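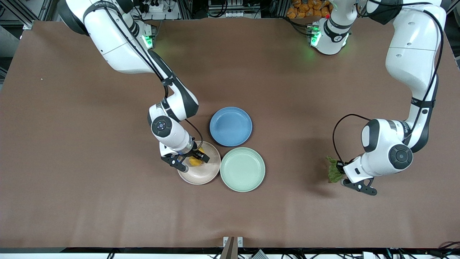

So I finally cleaned out the spare room closet, and it took me most of October to do it. I'm not even kidding! I'd do one shelf, find a shoebox full of old letters, sit down on the floor, and that would be my evening gone.

The best find was my grandmother's recipe notebook, the one with the green cover that my sister and I both swore the other one had. (Sorry, Dee. You were right, I had it.) She wrote everything in pencil and hardly ever gave amounts, so the stew page just says "enough pepper" and then, underlined, "more than that." I made it the same night and went with four peppers and cried a little at the stove, partly the peppers.

There's a whole section at the back from when she lived in Pruvport and cooked for the Nwachukwu family upstairs. I'd never heard a word about them. I called my aunt Morenike Ekpo – she's the one who remembers everything – and she talked for 78 minutes straight, I checked my phone after. Apparently they had 2 stoves on the landing and everybody ate together, and somebody's uncle Odo used to come by at six with fish and stay until midnight. She still hums the song he sang. I tried to get her to sing it for me and she said no, her knees hurt, and I'm still trying to work out what knees have to do with it.

I've started typing the notebook up so the cousins can all have a copy. I'm on the bean dishes now and some of the pencil is so faint that I have to take it over to the window in the morning and tilt it around. One page has a grease spot right over the main ingredient. If anyone in the family knows what goes in "Sunday ____ with onions," please call me.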